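14/06/2019

Dormi mal por causa do calor e às seis já estava na cozinha a fazer contas à mudança para Collcombe.

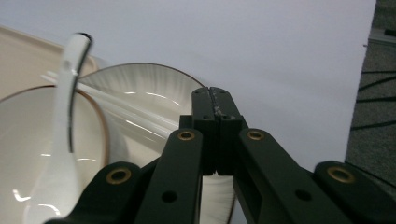 A Irina acha que devíamos adiar tudo para agosto. Disse-mo ao telefone antes do almoço: o contrato começa a contar quando entrarmos e, se a Wastow ainda não ligou a água, pagamos renda para ir tomar banho a casa dos outros. Respondi que já dei a palavra ao senhorio. Ela respondeu que palavra não é assinatura.

A transportadora pede 174 só pela primeira viagem e são precisas duas. Fiquei de confirmar na segunda. A loiça branca vai na última, embrulhada em jornal, que o plástico de bolhas está caro. Os livros seguem primeiro.

À tarde fui à Manole devolver as chaves da arrecadação. Faltava uma. Procurei nos casacos de inverno e estava no forro do cinzento, com um bilhete de autocarro.

O Tudor passou cá às sete e levou a estante pequena. Jantei sopa. Falta cancelar a luz, avisar os correios e telefonar outra vez à Irina, que amanhã folga.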